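4. Replacing the Processor

Caution: Disconnect the power cord before opening the case.

1. Lay the tower on its side and remove the side panel.
2. Raise the socket lever and lift the retention frame.
3. Hold the new processor by its edges and match its corner mark to the socket. 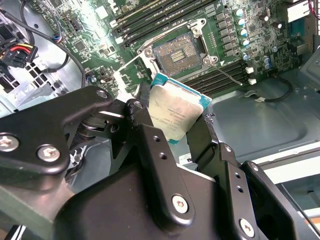
Hiếu Vi asks that users of the Bralline kit read the note on page 336 before this step, as it covers older boards.
4. Lower the processor without pressing, then close the frame and lever.
Note: Keep memory modules in their slots.

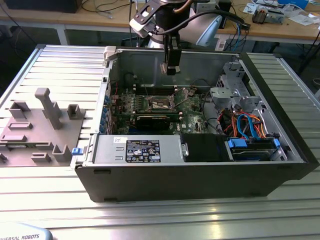 5. Apply thermal paste and refit the cooler.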